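Ticket 1033 – Nunbridge office, print queue stalls on double-sided jobs
Opened: July 24, 2021
Reporter: Adebayo Ekwueme
Assigned: Alun Gough
Priority: Normal
Status: Open, workaround in place

Summary
Double-sided jobs sent to the upstairs printer at Nunbridge stay in the queue with status "Printing" and never reach the tray. Single-sided jobs sent afterward wait behind them. Restarting the spooler clears the queue until the next double-sided job.

Environment
Print server moved to the new host last week. Clients are a mix of laptops and desktops, all on the Yook login script. Printer firmware unchanged. The Pavthorpe office uses the same model and has no fault.

Log

Alun Gough
Confirmed from my own desk. A 2-page text file stalls when sent double-sided and prints when sent single-sided. Error log on the server shows event 292 each time, with no detail text.

Alun Gough
Removed and re-added the queue. Same result. Swapped the network cable and moved the printer to another wall port. Same result. Printed double-sided from the front panel using a USB stick – works. The duplex unit is fine.

Adebayo Ekwueme
Accounts has month-end statements to mail before August. Can they print single-sided for now?

Alun Gough
Yes. Default on the shared queue is now single-sided. Users who have saved their own preset need to change it by hand.

Alun Gough
Compared driver settings with Pavthorpe. Nunbridge picked up the generic driver when the server was moved, and Pavthorpe still has the vendor one. Installed the vendor driver on a second test queue, NUN-UP-TEST. Sent 3 double-sided jobs: text file, spreadsheet, full-page picture. The first two printed. The picture stalled with event 292.

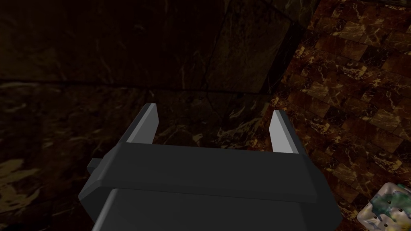 Duarte Coelho
Check the spool folder before you blame the driver again. We had the same event at Pavthorpe when the folder was on a volume with a quota, and large jobs stopped at the limit with nothing in the detail text.

Alun Gough
Quota is on. Requested removal from the server team. Will retest all three files on both queues after the change – leaving the ticket open until then.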